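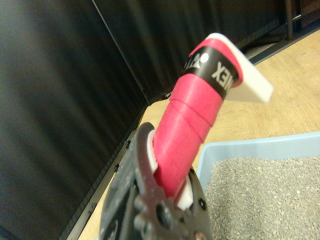

October, shop notebook. Elmarie Mokoena wants a verdict on the Tolel wrap adhesive before we order more, and I still don't buy the claims. The sheet says it holds at 105 grams and lets go clean. Clean off what? On an overgrip wound in overlapping bands like the pink one, the raised seams take all the wear and the glue has little to do with it. Famholm said the same of their last batch and we had 155 peel strips to sort through afterward.

Bench conditions: window shut, heater off, light wood top wiped down. Left the strips alone until 5 p.m.

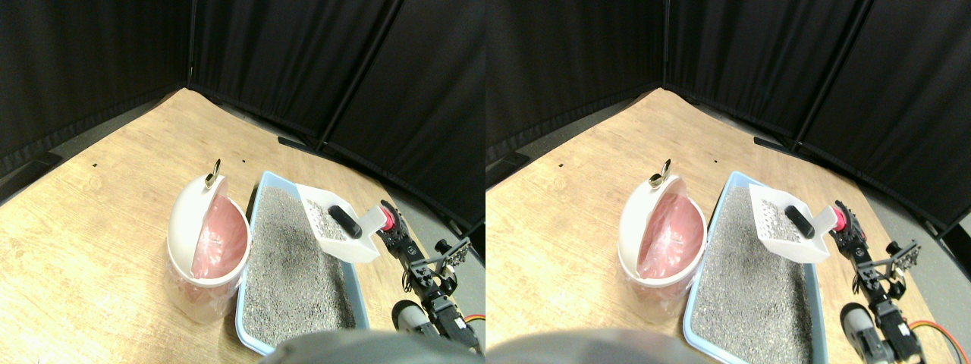 Peel results, first pass

Correia tape: lifted at the corners, left residue. Tolel: lifted at the corners, left residue. I fail to see what the extra money buys. The Grakdale sample did better, but 2 strips prove nothing and I'd want a fresh roll before saying more.
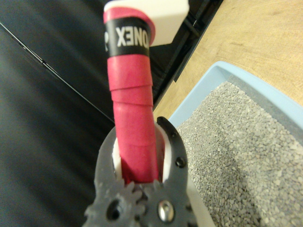
Pink grip, black band near the top.

Elmarie thinks the residue is my solvent. Could be – I changed bottles halfway through and didn't write down when.
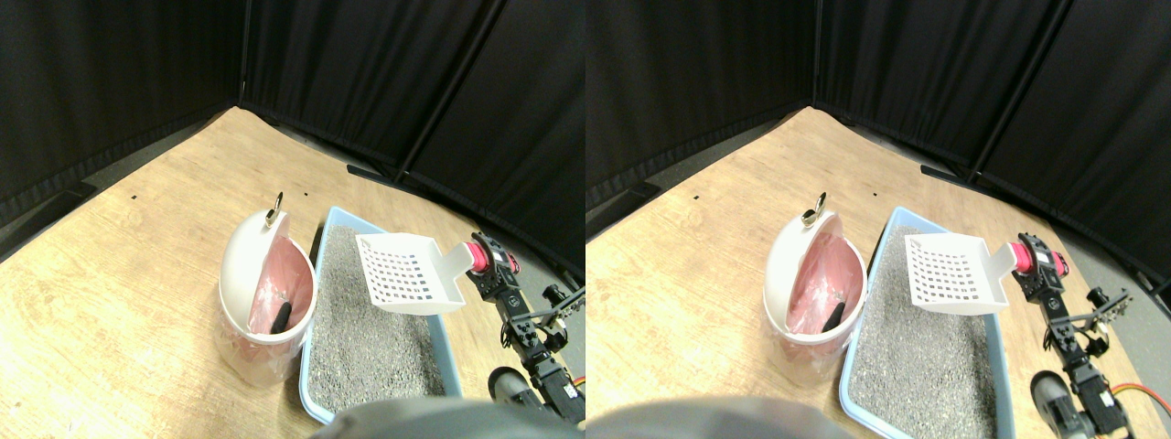 So the old bottle goes back on the shelf and the Tolel strips get run again with the new one only. No order until then.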